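Planstead Community > Small Spaces > Furniture and Storage

Small round table in a shared workroom - how do I stop it turning into a dumping ground?

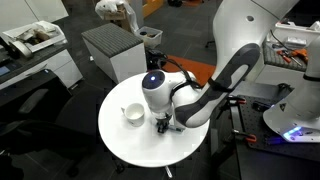 The round white table, one cup on it, with the bench behind.

Posted Jun 18, 2026 by Tegan Bolger

Hi all! I've been reading this board since February and finally have something to ask. We have a workroom with a round white table in it, and I love that table, but it's the first place anything lands. Mail, tape, chargers, half a bagel. I clear it off down to one coffee cup and feel great, and by the next afternoon it's buried again.

Behind it there's a white bench with a gray ribbed cushion, which is comfy but tends to collect coats. The desk on the left is where the real clutter lives. It has a white tray that was meant to keep the small stuff together and it's now just a heap with sides. There's a roll of tape next to whatever you need, never the thing you need. On the floor past the bench I've got a small see-through bin with odds and ends in it, and a cardboard box with a plastic bag on top that I keep walking around.

The screwdrivers do have a spot, on the gray padded shelf, and they always go back there. So I know we're capable of it! I just can't seem to get the same thing going anywhere else.

What I'd like is for the table to be for coffee and sitting down with a notebook, and that's it. I have 231 dollars left to spend on the room this year and I'd rather not use it all on bins. Do I need a different tray? A bigger bin? A smaller table so less fits on it?? My sister says get rid of the bench and put in drawers, but people do sit there and I'd miss it.

Yoon-hee Ra

Don't buy a smaller table, you'll just have a smaller mess on it. Ask me how I know (we went down a size in our craft room and the piles got taller).

I think you already have your answer with the screwdrivers. They go back because the shelf is right out in the open, you can see the gap when one is missing, and there's no lid to lift. Your tray is the opposite. Everything goes in and nothing has a place inside it. I'd dump it out completely, put back only what gets used every week, and split it up with dividers or even cut-down tea boxes. I used an Orisero divider set in mine, 18 dollars, and it's been fine, though the short pieces slide if the tray has a slick bottom. A bit of putty fixes that.

Then the floor. The box with the bag on top is what would drive me nuts! Once there's one thing parked on the floor, the next thing goes beside it. Open it tonight, decide on whatever's in there, flatten the box. If the see-through bin is mostly cables, tie each one up and stand them on end so you can pull one without the whole nest coming along.

For the table itself, I'd leave the cup on it, or a coaster, something small that says this is the coffee table. We put a plant on ours and people are oddly polite about not stacking mail against a plant. And put a wall basket by the door for mail, because the mail has to land someplace and right now you haven't given it one. Do that before you do anything else on this list.

Keep the bench. Put hooks up for the coats, at least 8 inches apart or they all bunch together and slide off.

Woo-jin Ha

just put a tablecloth on it. people don't dump stuff on a tablecloth

Mi-kyung Joo

I don't know about the tablecloth, my family would put a wet umbrella on one without blinking :)

Agree with Yoon-hee on most of it, but I'd go slower. I tried to redo our whole back room in a weekend and ended up with more piles than I started with. Pick the desk first. When the desk has free space, the stuff on the table has a place to move to. If you clear the table first you're only carrying things from one full surface to another.

One more thought on the bench - check whether the cushion lifts off. Ours does and there's a shallow space under it, good for paper and spare notebooks. If yours is solid, a low basket at one end does nearly the same job. Mine is 26 inches wide and still leaves room for two people, as long as they like each other.

Filed under: tables, desk clutter, benches, shared rooms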